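Kitchen lab notebook, pears and apples
25/12/2022

Came in for a couple of hours this morning while the house was still asleep, mostly to weigh the pears, and then of course I stayed and made a pan of pear butter. Writing it all down now with a cup of tea while the jars cool, so forgive the handwriting, Hilkka, if you are the one typing this up.

Weights first. The crate from Damach went into the cold room at 3,927 g and came out this morning at 3,590 g, same crate, same scale, tared twice. That is more than I hoped to lose and less than I feared. The skins near the stem have gone a bit leathery on the ones that sat on top, and the ones underneath a sheet of newspaper look much better. I know Wim has been saying newspaper all along. Fine, Wim, newspaper it is, and I will put a sheet between every layer when the next crate comes in.

The apples are another story. They smell wonderful and they are pushing everything near them to ripen, so please keep them out of the cold room from now on! I found a bag of them tucked behind the Rusard pears, and those pears were soft right through to the core. Two were brown inside and went to the compost. I cut the rest up for the pan.

Where we ripen things

A reminder to myself as much as to anyone: pears ripen from the inside out, and by the time the side of the fruit gives under your thumb it is already past its best for slicing. Press next to the stem. If it gives a little there, take it today. Hard ones from the cold room want open shelving at room temperature with air on all sides, one layer only, nothing stacked. Clémence likes a paper bag for the stubborn ones and I have no quarrel with that as long as somebody writes the date on the bag. Three of hers had no date, and I spent a good while sniffing them like a truffle dog.

For anyone building a ripening shelf at home, an open-backed one would be my first choice, but a cubby unit will do the job if you wipe it down and turn the fruit every day. Smooth white panels are nice for this, you spot a drip of juice right away.

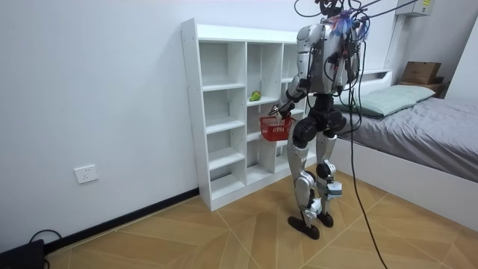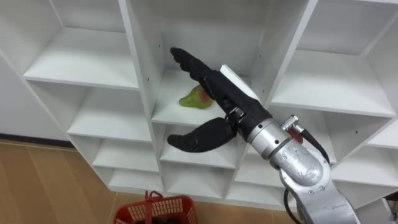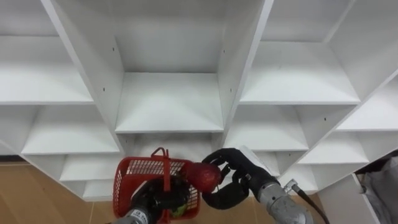
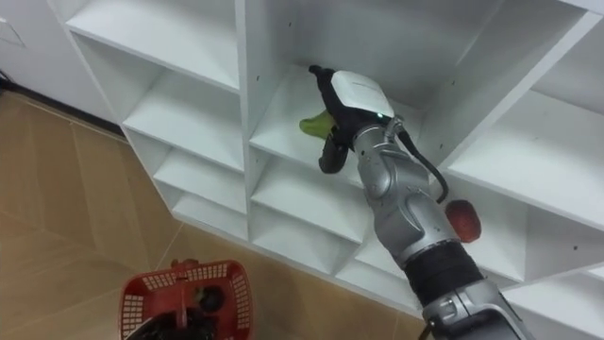 White cubby shelving.

Pear butter, second try

Peeled and cored the soft Rusards and got 800 g of flesh into the wide pan. Splash of water, lid on, low flame until it all slumped. Marcelle's note in the margin of the March pages says to leave the peel on for the pectin and put the whole lot through the food mill afterward. I peeled out of habit and only read her note once I was already stirring, so that comparison will have to wait for another day.

Lemon went in early this time, the juice of one and a little zest. Last time I added it at the end and it tasted like two separate things in one spoon. Sugar in two goes, tasting in between, and I stopped well short of the card. The fruit was very sweet to begin with. I also put in one bruised Bakos apple, grated, for body. No cinnamon. I love cinnamon, but it was all we could taste in the first batch, and Hafiz said, quite kindly, that it reminded him of a candle.

It caught a little on the bottom when I went to look for the funnel (which lives in the drawer under the kettle now, if you have been hunting for it too). I moved it to a clean pan without scraping and I can't taste any scorch. Finished weight nearly 451 g, with whatever stuck to the spoon and to me not included. Plate test: a streak drawn with a finger stayed open on the cold saucer, no water weeping out at the edge.

Into small jars while hot. I am keeping this batch in the fridge and calling it a fridge product until we have a pH reading on it. The Lelum meter is still reading high in the buffer and I don't trust it.

To do

Soak the Lelum probe overnight in storage solution, then calibrate again.
Ask Hilkka whether Damach can pick the next lot a few days earlier.
Newspaper in the cold room crates.
Make the peel-on batch per Marcelle, same pears if there are any left.
Dates on paper bags. Clémence!
One jar has my initials on the lid and is going home with me for the cheese board tonight. The others are on the top shelf of the fridge, help yourselves, and leave a line here about the lemon.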